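2 min read

Bin and block check, Tringate bay 4
Checked by: Khoa Ninh, May, before the 9:30 start

Quick one, did the front bin properly, only looked over the rim of the second. Comments where needed, otherwise OK.

1. Bin walls
Front wall OK. Left wall OK, plain panel, slopes in fine. Far wall has a long worn patch, brownish-gray, top edge of it chipped. Ran a glove along it, nothing sharp. Leave for now, look again next month.

2. Bin floor
Flat. Scratched, whitish scuffs and some cloudy marks. Wiped with Flukel, marks stayed. Cosmetic, pass.

3. Floor holes
Two, lower left and lower right. Both clear when I put the rod thru. Keep blocks from parking on top of them pls.

4. Blocks
Three long reddish-brown, three shorter dark green. All six in the bin, matches the Mindlow sheet. One green sits right up against the far wall, fine, but check nothing is stuck behind it.

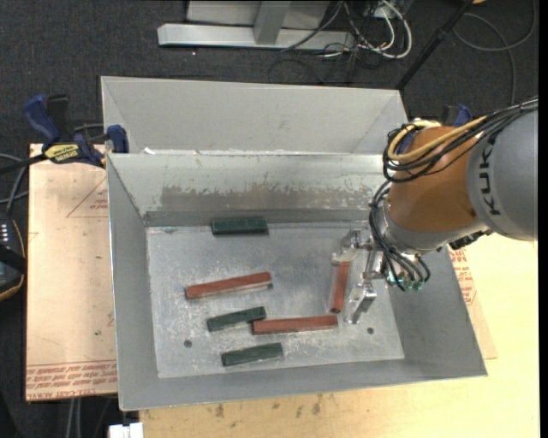

5. Block edges
Felt all the corners, no splinters or burrs. One red has a small nick, ok to use. Swap if it gets biger.

6. Rim
Top edge wiped, no tape left on it. Gloves on when reaching in, size 9 are in the drawer.

7. Second bin, behind
Far wall and corners look OK from the front. Floor NOT checked, ran out of time. Roman to do it before lunch and initial below.

8. Paperwork
Old sheet was no. 64, filed. New one on the clipboard.

Result: pass, item 7 open.
K. Ninh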